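Home | News | Rooms | Classes | Lost & Found | Contact

Plonimby laundry table gets its summer clear-out

Posted Aug 4, 2023

The clothes table at Plonimby has been sorted, an event that regular readers of this page will know has been promised since before the last paint job. It began in the second week of the sale season, when donations outrun hangers, and it came to a head when a bag of winter things was put down on top of a bag of summer things and both gave way.

The house on Wosel Lane takes in clothes, bedding and the odd curtain, sorts them, and passes them along to the Wi exchange shelf down the road. That is the theory. In practice the sorting stops whenever the weather is nice, and the shelf at Wi gets a polite note instead of a delivery.

So the mat came out. Anybody who has folded clothes on a bare table knows why a bamboo mat is a good idea, and anybody who has folded on bamboo knows it has opinions of its own about lying flat.
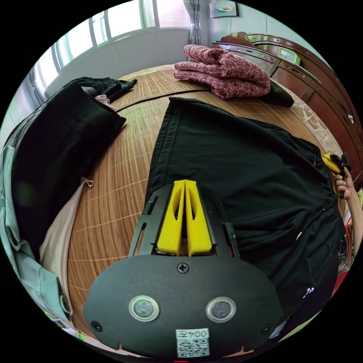 Black clothing remains the great problem of our age. Everyone gives it, and under indoor light it all becomes one large garment with several zippers. The new rule is that anything black is opened out in full before it is folded, so that trousers can be told from jackets while there's still time. Last summer a family at Wi went home with what they took to be a pair of matching pants and was later identified as one cardigan.

Patterned bedding and quilted things are easier. They fold into a stack, they stay in a stack, and they are always claimed first. If you have any of these at home and have been wondering whether we'd want them, yes, we would.

Pale shirts are welcome too, though please check the pockets. The pocket tin currently holds 11 buttons, a library card and a key that fits nothing in the building. The key has been tried in everything, including the piano.

What went where

Knitwear goes in the bin by the door, in pairs if you can manage it. A single glove is a sad thing to find in August, and a single sock is worse, but we keep both for one season in case the other turns up. It hasn't yet. Hope is cheap and takes up very little room.

Anything with elastic in it gets a tug before it's folded. If it springs back, it goes to the exchange. If it sighs, it goes in the rag bag, where it will have a useful second career on the bicycles. Green cloth, of which we seem to own a great deal, is to be kept together until somebody works out which pieces belong to which. Clips and cords stay attached to whatever they came with, even when this looks silly. We spent most of one evening last year matching loose cords to things that turned out never to have had one.

As for the mats, they get rolled up when the sorting is done. Rolled, please. A folded mat is a broken mat, and the last replacement cost us 50 dollars plus a long conversation about who had folded it.

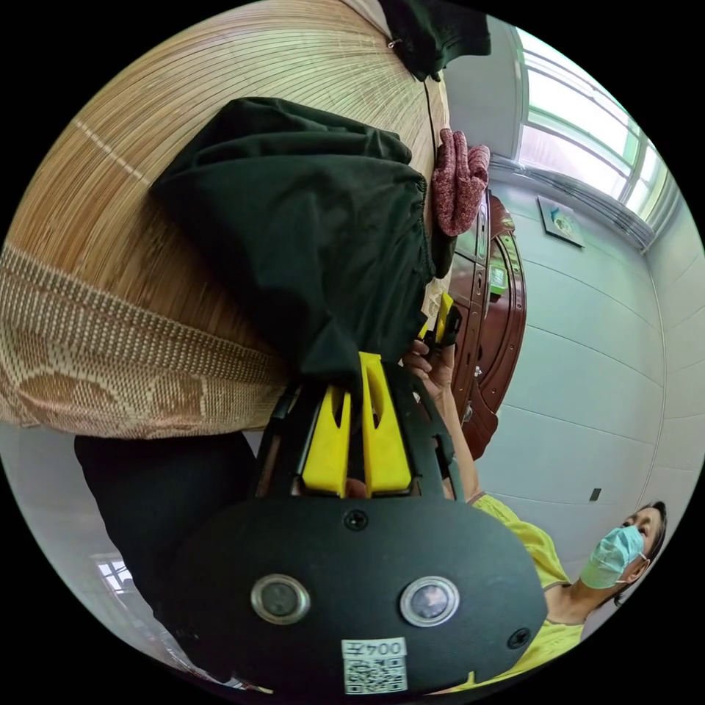 Furniture, while we're at it

Clearing the clothes has had the usual effect of making everything else look worse. Attention has now moved to the wooden furniture, which has been collecting linen for years on the principle that a shut drawer is a tidy drawer. Virkimus, the repair shop, has offered to look at any drawers that stick. The offer does not cover drawers that stick because there are nine tablecloths in them, and they were quite firm about that.

Scalloped edges and curved moulding hold dust in a way that plain wood does not. Use a dry brush first, then a soft cloth, and go gently near any metal trim. Spray polish is out. It makes a beautiful shine for an hour and then everyone's sleeves stick to it.

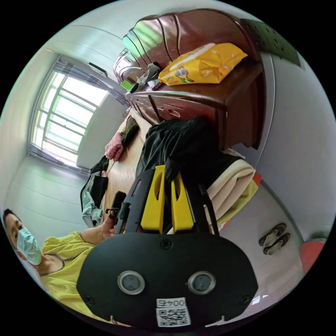 Plonimby House: Clothing & Linen Team

The next round will take in sheets, towels and whatever is living in the lower drawers. Come in sleeves you can push up. Doors open at 2 and we stop when the tea runs out, or when the light gets too poor to tell navy from black, a distinction on which friendships here have foundered.

Donations can be left in the front hall during opening hours. Bags should be tied and light enough for one person to lift. Coat hangers are no longer accepted under any circumstances. We have plenty, and we suspect them of breeding. Duvets by arrangement only, and we'd be grateful if the arrangement came before the duvet.

The owner of the key is invited to come and get it.

Share this story | 14 shares | 3 comments

Contact the house office | © 2023 Plonimby House | Back to top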